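About Cleltell

We try out grippers, arms and controllers so that the people who have to live with them don't buy the wrong ones.

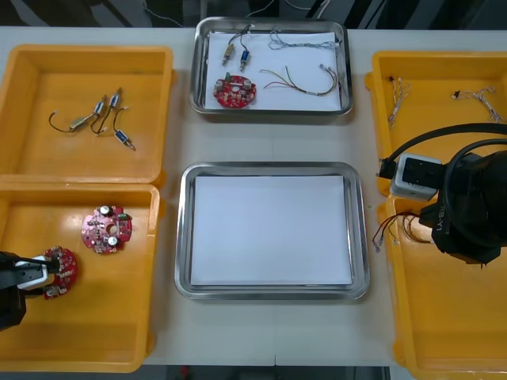 Who we are

Cleltell is a small testing workshop, and we have been at it long enough that most of the folks who call us were sent by somebody we helped before (which we love, by the way – please keep doing that). Our customers are mostly makers of small electrical goods who have a sorting or kitting job that people do by hand today, and who would like to know, before they sign anything, whether a pair of arms could do it too.

Ataberk Gökçe started the company after a good many years of fixing automation that other people had picked from a catalog. He still runs the first trial of every project himself, usually with a cup of tea going cold somewhere nearby, and he still answers a fair share of the mail.

What we do all day

Most of our work is on the kind of parts that catalogs don't like to talk about. Round circuit boards that have to be picked up by the edge. Little solenoids with their leads still attached. Wire bundles with connectors on the ends, and harnesses that never lie the same way when you put them down again. We set them out in yellow bins, line the steel trays with white paper, put an arm on each side of the table, and start moving things from one place to another.

A standard comparison is 100 picks per part for each gripper, and we do it for every gripper you're thinking about. The longest one we ever did came to 1,411 picks, for a customer called Tatlı who couldn't decide between 2 sets of fingers and wanted to be very, very sure. We wrote down every one of them, including the drops. We always include the drops.

Boards are usually the friendly part of the job. Wires are where we spend our evenings! A gripper that holds a board edge beautifully can be hopeless with a loose lead, and we would much rather you heard that from us in December than found it out on your own line in the spring.

The Reter report

Every project ends with what we call a Reter report, named after the old spreadsheet it grew out of. It tells you what we picked, how each gripper held it, how the controller behaved when two arms were working close together, and what we would change if it were our money. It's written in everyday words, and you are welcome to call and argue with it. People do, and a couple of times they have been right.

We don't sell grippers, arms or cameras, and we don't take a commission from anybody who does.

Where to find us

We're on the ground floor of the Mokside building, with the entrance around the side next to the loading door. There are seven of us, and someone is generally in by 8 in the morning. Bring a box of your real parts if you can – the tangled ones, please, just as they come out of the bag – and we'll put on the kettle and clear you a spot at the bench.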